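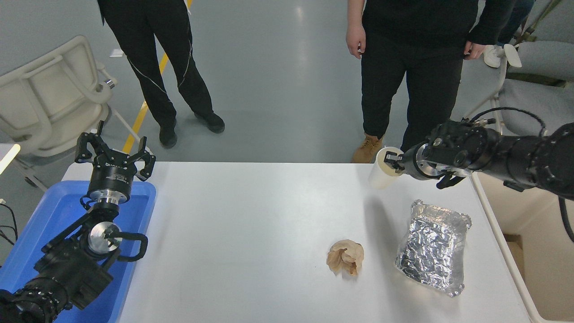

Okay, week five, and we finally get to the part of the course I like best: how the planner decides what to do next. I'm going to talk about task state and how it gets from perception into the planner, and I'll keep the math light until the second half. Think of a table-clearing job. You've got a wad of brown paper, a foil container and a plastic cup, and the right gripper has the cup by its upper part, up off the table. What should the world model say at that moment? Most of you, in the first homework, wrote a list of objects with poses and stopped there. But the cup's pose is now tied to the gripper, so if you keep it in the table frame it goes stale as soon as the arm moves!

So, attachments. In Workix (our planning library, you should all have it installed by now) every object has a parent. The parent is the table, a gripper, or the world. When a grasp is confirmed you call attach, the object gets re-parented, and its pose is stored relative to the fingers. When you let go you call detach. Forgetting detach is the classic bug - the planner goes on dragging a ghost cup around all afternoon and every path comes back "in collision." I lost most of a day in May to exactly that.

Next, which item first? The baseline planner is greedy: score each item and take the top one. The score has three terms:

Reach cost, from the arm's current joint angles
Grasp confidence, from the perception node
Blocking penalty, if picking this one means passing over something else

Try it by hand for the paper and the foil container before you run any code. The container is shiny, and shiny things are rough on depth cameras, so expect holes in the point cloud and a low confidence. Crumpled paper has the opposite trouble. The depth is usually fine, but no two wads have the same shape, so matching against a model is hopeless and you want a grasp detector that only looks at local geometry.

Two arms, one table. We lock the shared space in the middle, and only one arm may hold the lock. It's crude (yes, I know, I've heard the complaints) but you can reason about it. The other arm waits with its gripper open. Section three of the reader, the Keltstead notes, has a nicer scheme with time windows, and you can use that for extra credit.

For the lab: load log 613 from the Vidance share and replay it through the Bach simulator. Set the planner timeout to 400 milliseconds and the sample count to 25, then run all 42 test cases. Turn in the attach and detach trace, plus a paragraph on the first case that fails and what the world model believed when it did.

Bring the trace to lab as plain text, please - I can't grade screenshots of a terminal.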